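Questions we keep getting about the Mernville community newsletter. Quick answers, will tidy up later. – Berwyn Rosser

## Who gets it?

Every house between Notley and the river, plus a stack at the library desk. No sign-up. If yours didn't turn up, tell us the street, not just "our road" please.

## When's the deadline?

Noon on the 16th of the month before. So for the January issue, mid December. Stuff that comes in after that waits. Yes, even if it's short. Yes, even lost cats – put those on the board outside the bakery, much faster.

## How long can my piece be?

One page, normal size type. Longer ones get cut and you may not like where. Recipes can run over a bit.

## What's the colored sheet?

The pull-out in the middle. Events on one side, phone numbers on the other. Meant to go on the fridge.

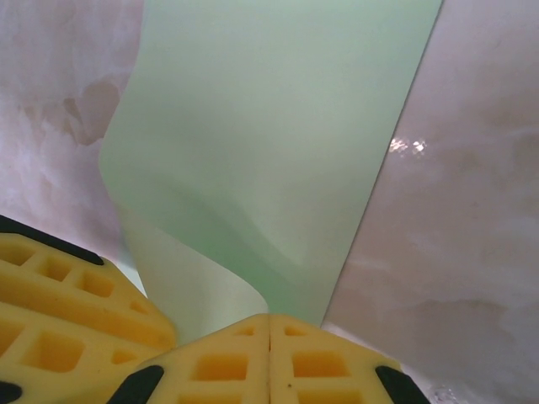
Events go in date order, no exceptions for big ones. Send the name, day, start time, place, cost. If it's free write free, otherwise people call me and ask.

## Can I pick the color?

No. Whatever Pramanik has on the shelf that month. They give us a good price on leftovers and we aren't fussy. Pale ones read best, we had a dark red once and got complaints til spring.

## What does an ad cost?

- Small box: $17
- Half page: $100
- Lost and found, wanted, free to good home: nothing

Pay before the deadline. Checks to the newsletter, not to me. Repeat ads don't roll over on there own, you need to tell us each time.

## Can you design my ad?

Sort of. We can type it up and put a border round it. Logos need to be sharp, a photo of your van door won't print well. Anything fancier, try Plillier on the main street, they do it for a small fee and know our sizes.

## Can I put my own flyer inside?

Yes if it's one sheet, letter size or smaller, and local. Bring them already printed, flat, not folded. Normal copier paper is best. Glossy slides out of the stack and ends up on somebody's lawn.

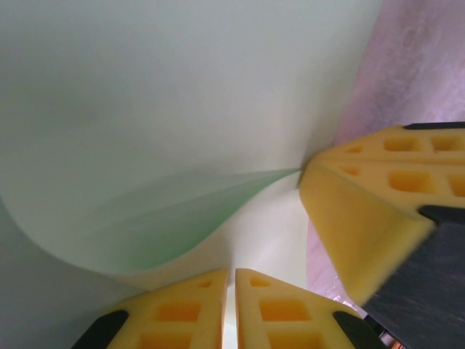 ## Do you print letters?

Most of them. Need a real name, we can leave it off if you ask. Nothing about a neighbor's fence, hedge or dog. Parking we allow, 2 letters per issue max.

## Is it online?

Back issues yes, as PDFs, normally a few weeks behind. The phone number side is left out of those on purpose.

## I'd like to deliver a street

Great! The Notley end is short of people right now. Takes roughly an hour, bring a bag. Email or leave a note at the library desk and I'll get back to you, evenings after 7 mostly.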